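판화 한 장 앞에서 보낸 1월
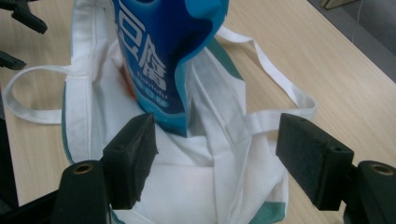

사진: 편집부

안녕하세요, 다들 잘 지내셨나요? 지난 호에 예고한 대로 이번에는 Kristiansen 이야기를 해 보려고 해요. 1월 내내 이 화가의 판화 한 장에 붙들려 있었거든요(덕분에 다른 원고는 죄다 밀렸습니다…).

문제의 작품은 〈Hundstead의 겨울 부두〉예요. 경매 도록에서 처음 보고는 색이 너무 예뻐서 한참을 들여다봤어요. 회색 바다 위에 연어색 하늘이 얇게 깔려 있는데, 이게 인쇄로는 잘 안 살더라고요. 그래서 결국 실물을 보러 Bunlow 화랑까지 다녀왔습니다. 버스를 두 번 갈아타고요!

판화는 총 100부를 찍었다고 하는데, 제가 본 건 14번이었어요. 연필로 쓴 번호가 왼쪽 아래에 있고 서명은 오른쪽에 있는데, 서명 끝을 길게 빼는 버릇이 이때부터 보여요. 초기 유화에는 이런 게 없거든요. 화랑 분이 돋보기를 빌려주셔서 종이 결까지 실컷 봤는데, 하늘 부분은 판을 2개 겹쳐 찍은 것 같았어요. 제 짐작이니까 너무 믿지는 마시고요.

궁금한 게 있어서 Tsung-han Kwok 선생님께 메일을 드렸어요. Kristiansen의 작품 목록을 오래 정리해 오신 분이죠. 답장이 금방 왔는데 분량이 논문 수준이라 깜짝 놀랐어요. 간추리면, 이 부두 그림은 원래 유화로 먼저 그렸고 화가가 형편이 어려워지자 Vamside 공방에 맡겨 판화로 다시 냈다고 합니다. 유화는 개인 소장이라 몇십 년째 전시에 나온 적이 없대요. 선생님도 흑백 사진으로만 보셨다고 해요. 그 사진에는 부두 끝에 사람이 한 명 서 있는데 판화에는 없어요. 왜 뺐을까요? 선생님은 공방에서 판을 새로 짜면서 빠졌다고 보시고, 저는 화가가 일부러 지웠다는 쪽에 마음이 가요. 증거는 없습니다, 그냥 느낌이에요.

값도 많이들 물어보셔서 적어 둘게요. 지난 경매에서 비슷한 상태의 판화가 약 800유로에 팔렸어요. 액자는 별도였고, 종이 가장자리에 누런 얼룩이 조금 있는 물건이었어요. 같은 공방에서 나온 후대 복제 포스터도 꽤 돌아다니니까 사실 분들은 연필 서명부터 꼭 확인하세요. 포스터는 서명까지 같이 인쇄돼 있어서 비스듬히 보면 티가 나요.

참, Bunlow 화랑 전시는 2월 17일까지예요. 작은 방 하나짜리 전시라 금방 보실 수 있는데, 오후에 가시면 창으로 드는 빛이 유리에 비쳐서 좀 불편해요. 저는 오전을 추천합니다. 안쪽 벽에 걸린 등대 스케치 연작도 놓치지 마시고요. 저는 부두보다 그쪽 앞에서 더 오래 서 있었던 것 같아요(이러면서 부두 이야기만 잔뜩 썼네요).

다음 호에는 Kwok 선생님 메일 가운데 공방 이야기를 조금 더 옮겨 볼게요. 혹시 집에 Kristiansen 판화나 옛날 도록 갖고 계신 분, 번호랑 서명 부분만 찍어서 이 메일에 답장으로 보내 주세요. 선생님께 모아서 전달해 드리겠습니다.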